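Room log, Penano
01/08/2018
By Yatziri Meléndez

Started in the narrow bedroom, bed still unmade. Notes first, work after.

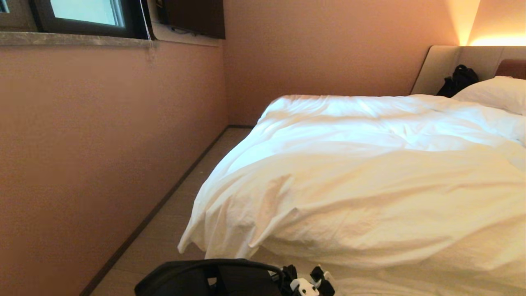

Bed and window

Duvet: white, rumpled. Took it off, shook it out from the foot end, relaid it square to the headboard. Overhang 12 inches on the window side. Acceptable.

Wiped the gray marble sill left to right with a damp cloth — no polish, it smears on the veining. Did the dark window frame with the same cloth, rinsed. Tied up the white cord by the sill so it clears the wall.

Swept the strip of floor beside the bed, then the baseboard. A few specks on the floor, gone in one pass. Total time 28 minutes.

Pink paint is holding up. Touch-up can wait until the end of August.

Recent entries
Tatasis: hallway shelves
Wemis: sorting the linens
Tiêu: kitchen drawers

Contact | Back to top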